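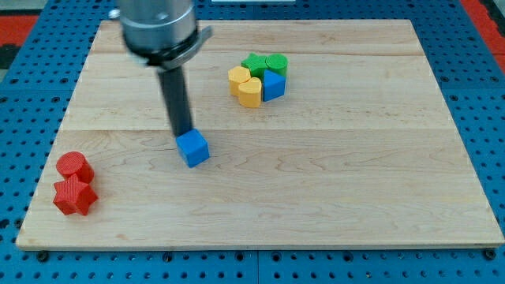
Best finish for a maple board?

brokstead_beth
Hi all! I just bought a big pale maple board from Vidmar and I want it to stay as light as possible (my last one went orange within 2 years and I hated it). Mineral oil, hardwax, something else? It'll be a side table top, so mugs and plates, no chopping.

oldplane23
Water-based poly, three thin coats. Sand to 220 and stop there. Oil always yellows on maple.

Tansy_K
Gotta disagree with oldplane. Poly looks like plastic to me, and once it scratches you're stripping the whole thing. I used a white-tinted hardwax on mine 11 months ago - still pale, and I can patch spots with a rag.

oldplane23
11 months is nothing, come back when yours has had a few summers of sun on it.

Tansy_K
It's next to a south window lol

mudroom_mike
Whichever you pick, do both sides! I skipped the bottom on mine and it cupped so bad that a marble rolled right off.

brokstead_beth
Ooh, good to know about the bottom. I think I'll try the hardwax on an offcut first. Does the brand matter much?

Tansy_K
Not really, just get a small can. It goes a long way.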